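Über uns

Waschsalon und Wäscheservice Trevberg — seit November im neuen Laden, gleich neben der alten Post. Vorher Hinterhof, zwei Räume, kein Schaufenster. Jetzt hell und mit Sitzbank.

Wer wir sind
Tarek Obeidat, Annahme und Touren. Shalini Kushwaha, Mangel und Hemden. Nour Akl macht Büro und Rechnungen, meistens vormittags. Aushilfe samstags: Zaid Nasrallah.

Was wir machen
Selbst waschen, waschen lassen, bügeln, kleine Änderungen (Knöpfe, Säume, Reißverschlüsse nur nach Absprache). Über 40 Stammkunden aus der Gastronomie, dazu Praxen und der Ruderverein. Keine Teppiche. Leder auch nicht, bitte nicht mehr fragen.

Abholung in Trevberg ab 35 Euro Auftragswert kostenlos. Umland auf Anfrage, Nour ruft zurück. Tischwäsche bitte bis Mittag abgeben, sonst wird es der übernächste Tag. Flecken am besten gleich beim Abgeben zeigen, Rotwein sowieso. 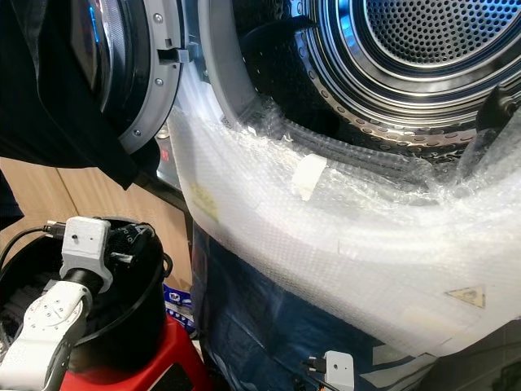
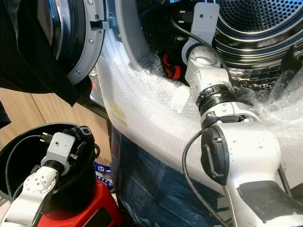 Frontlader, Tür offen

Kann ich Wäsche auch abgeben, wenn gerade keiner an der Theke ist?
Dafür gibt es die Klappe links vom Eingang. Beutel zubinden, Name und Telefonummer auf den Zettel, fertig. Preis sagen wir am Telefon, bevor wir anfangen.

Preise
Hängen im Laden aus, Liste für Firmen per Mail. Letzte Änderung Juni 2024. Gutscheine gehen auch, aber nur bar oder mit Karte — keine Überweisung.

Wir suchen noch jemanden für die Mangel, Teilzeit. Erfahrung schön, muss aber nicht. Einfach vorbei kommen und nach Shalini fragen.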